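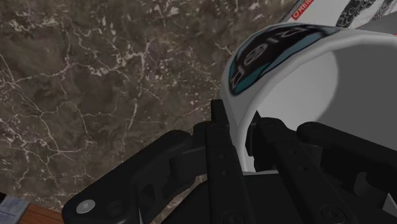 Flerkberg coffee hour to move to the Tallora building

The Wednesday coffee hour in Flerkberg will leave the old library basement in November and reopen on the ground floor of the Tallora building, the town said this week.

The basement has been short on space since spring. It is rated for 111 people, and more than that have turned up on several mornings. The stairs have also been a problem for older residents, and the only elevator is out of service until a part can be replaced.

The Tallora room holds 271 and has a level entrance from the parking lot on the Mukari Street side. Hours stay the same, 9:30 to 11:30 a.m. Coffee and tea will still be free. Rolls from the Rantala bakery will go up by 25 cents.

Residents signed a petition over the summer asking the town to keep the event downtown instead of moving it out to the sports hall. It drew 1,627 signatures. The town looked at both sites and found that the sports hall would have needed a new kitchen sink and a second water line before any drinks could be served there.

Bus 26 stops across the street from the Tallora building. Parking is free for two hours before noon, and drivers need to put a ticket from the machine on the dashboard.

Visitors are asked to bring their own mugs during the first month while the dishwasher is being hooked up. The book swap shelf will move too, but the chess tables will stay at the library and can be used during normal opening hours. Groups that want a reserved table should call the town office by noon the day before.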